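Can a machine clear a table yet? (moved from General)

hellden_ylva
Mod note: split from the dishwasher thread. Please keep the dishwasher grudges over there.

tsemeniuk
My position hasn't changed since June. No. I spent 30 minutes watching a demo arm at work decide whether a sponge was a sponge. It concluded that more data was needed. My kid is 6 and clears a table faster than that, and he does it under protest.

drakau223
Your kid had years of practice and somebody nagging him. The arm had neither. People are doing the nagging now, with hand-held grippers, picking stuff up over and over so the software can learn from it. Tables look like this:

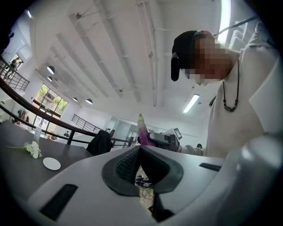 Reply #4, bilyk_fan
So the purple thing goes where?

drakau223
Wherever the person wants it. I'd worry more about the flower. Thin stem, a few leaves, lying flat on a dark table. Squeeze too hard and you've made salad.

tsemeniuk
And the clear bottle behind it. Clear plastic with bright light coming through is where our arm gave up on life. It's also a human holding the gripper, so what you've posted is a person tidying a table. We've had those for ages.

miro_d
Taras, you said the same about robot vacuums, and then you bought 2.

tsemeniuk
I bought 2 because the first one lives under the couch now.

drakau223
Nobody's claiming it's done. I'm saying grip isn't the hard part anymore. Knowing that the flat white disc might be a coaster or might be a lid, and that those go to different places, that's the hard part.

miro_d
My husband can't do that one either.

Reply #11, bilyk_fan
Disagree about grip, for the record. At Skirex we pack small parts, and soft fingers still drop anything shiny. I get called over to pick it up. I am the backup gripper.

tsemeniuk
Promote that man.

bilyk_fan
Woman. And no, they didn't.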